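Why Do Bottles Have Narrow Necks?

Packaging for Young Readers, Part 2

A container has three jobs. It holds something, it protects what it holds, and it lets a person get the contents out. The shape of a container depends on which of these jobs is hardest. Water is easy to hold but easy to spill. Crackers do not spill like water, but they break.

Words to know

Container: anything made to hold something else.
Neck: the part of a bottle between the body and the opening.
Shoulder: the sloped part where the body of a bottle becomes the neck.
Seal: a tight join that keeps air or liquid from passing through.
Volume: the amount of space inside a container.

Liquids and their containers

A liquid has no shape of its own. It takes the shape of whatever it is in, and its top surface stays level even when the container is tilted. If you tilt an open bowl of water, the water reaches the rim on the low side and runs over it. The rim is wide, so the water leaves in a wide sheet, and most of it misses the cup.

A bottle has a small opening. When you tilt it, the liquid can leave only through that opening, so it comes out in a thin stream. The shoulder guides the liquid toward the neck. A long, gentle shoulder gives a smooth pour. A short, flat shoulder traps some liquid in the corners, and you have to turn the bottle almost upside down to get the last of it.

You may have heard a bottle go "glug" when it is poured quickly. Liquid going out leaves space behind it, and air must come in to fill the space. In a narrow neck, the air and the liquid have to share one opening. They take turns. Each glug is a bubble of air going in. If you tilt the bottle less, part of the neck stays open for air the whole time and the glugging stops.

A narrow neck also needs only a small cap. A small cap has a short edge, and a short edge is easier to seal than a long one.

Solids and their containers

Many solid things are packed in boxes. Flat sides have two advantages. They rest firmly on a table, and they fit against the flat sides of the next box. Round containers leave gaps between them when they stand in rows, even when they touch. Those gaps are wasted space on a truck or a shelf.

Boxes have a weakness at the corners and edges, where the sides are joined. In a wooden box, the sides may be held by nails, glue, or pieces of wood cut to lock into each other. In a cardboard box, one side is usually folded over another and glued. The glued strip is called a flap or a tab. If you open an empty cereal box along its tab and lay it flat, you will find that most of it is a single sheet.

Bags are different again. A bag has almost no shape until something is put in it. It weighs very little and folds flat when empty, but it does not protect its contents from being crushed.

Choosing a material

Glass does not bend, does not rust, and does not change the taste of food. It is heavy and it breaks. Plastic is light and can be molded into almost any shape, including one with a thin neck. Many plastics last a very long time after they are thrown away. Metal is strong and blocks light, but some metals rust if they are not coated. Wood is stiff and strong for its weight. It soaks up water unless it is treated, so it is used more often for solids.
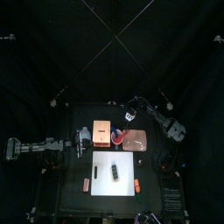 A plastic bottle with a narrow neck and a wooden box.

How much does it hold?

Volume is measured in milliliters (mL) or in fluid ounces. There are 1,000 milliliters in one liter. A tall container may look bigger than a short one even when it is not. To compare two containers, fill one with water and pour it into the other. If the water overflows, the first container holds more. If there is space left, the second holds more.

Suppose you have a bottle that holds 400 mL and a jug that holds 2,000 mL. Divide 2,000 by 400. The answer is 5, so five full bottles will fill the jug.

Try it: pouring test

You will need:
an empty plastic bottle with a narrow neck
a wide bowl
a measuring cup
water
a tray to catch spills

1. Put the measuring cup on the tray.
2. Measure 400 mL of water and pour it into the bowl.
3. Pour the water from the bowl back into the measuring cup.
4. Write down how much water is in the cup.
5. Dry the tray. Do the same steps with the bottle.

Compare the two numbers. The difference between each number and 400 is the water that was spilled or left behind. Repeat the test with the bottle tilted only a little, and listen for the glug.

Next in this series: Part 3, Lids, Caps, and Corks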